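Does a folio case with a notepad slot wear out faster than a plain one?
4 min read

Sofia Calado

I've been looking at the Serness folio for my tablet. It has a slot on the right for an A5 paper notepad and a loop for a pen, and the tablet sits on the left. The product page says it's "built for years of daily use," which is what they all say. My last case like this (a Brolia, same idea, different maker) started to come apart along the spine after 7 months. The stitching was fine but the covering cracked and then peeled off in flakes all over my bag.

I take notes by hand in meetings and I do want paper and tablet together. But I'm starting to think the design itself is the trouble, and that anything that has to fold around a tablet plus a pad of paper is going to split sooner or later. Has anybody had one of these last? I don't need to hear that it looks nice. I can see that it looks nice.

Nithin Murthy

I've owned 2 of the Serness ones, so take this for what it's worth. The first was the older version and the spine went the same way yours did, though it took longer. The second I still use. The newer one has a fabric strip down the fold, and the covering stops short of it on both sides, so there's nothing there to crack. Check which one you're being sold, as plenty of shops still have the old stock and use the new photos.

I don't believe the "years" claim either. What kills these cases is overstuffing. The slot on mine is meant for a thin pad, and if you put in a thick one the cover never closes flat and the fold is under strain all day in your bag. I buy the 400-sheet refill packs and load a small stack at a time, clipped. That did more for the case than anything in the care leaflet.

The other weak point is the corner grips that hold the tablet. They're hard plastic under the covering. Mine are fine, but I don't take the tablet in and out much. If you do, look at a case with a full tray. And don't pay extra for the "premium" finish. I held both in the store and couldn't tell what the money was for, apart from the box.

One thing I'd ask before buying is how the warranty treats the covering. Mine said "manufacturing defects," and when I wrote in about the first one they called peeling "normal wear." At seven or eight months! I didn't get anywhere with it.

Mervyn Lockwood

They all fall apart. Get a sleeve and carry a notebook. Cheaper.

Tyyne Mustonen

Mervyn's answer is short but I think he's mostly right, at least on price. I did the sums before buying a Kaimal folio in December and a plain slim case plus a decent notebook came to less than half. I bought the folio anyway, and I'm not sure I'd do it again. It's heavy. With the tablet and pad in, it weighs enough that I leave it on my desk, and then what was the point of a case?

On wear, the Kaimal has held up so far, but I wouldn't call that proof of anything. Ask me in two years. What I would look at is whether the pad side comes off. Some of them have a removable insert, so if the slot tears you aren't throwing out the whole cover. The reviews that rave about these are nearly all written in the first week, so sort by oldest if the shop lets you.

Comments

Oda Sundqvist: Is the Serness loop wide enough for a stylus? The listing only says "pen," and I've been caught by that before.

Nithin Murthy: Mine takes a thin stylus. A fat fountain pen won't go in.

Sofia Calado: Thanks all. The shop couldn't tell me which version they have, so I'm holding off. They offered me 6 percent off to decide today, and that put me off more.
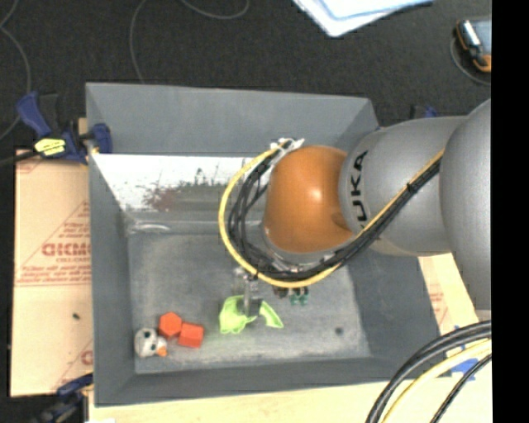

Oda Sundqvist: Good call. If they can't say which one is in the box, I'd ask them to open it and show you the fold before you hand over any money.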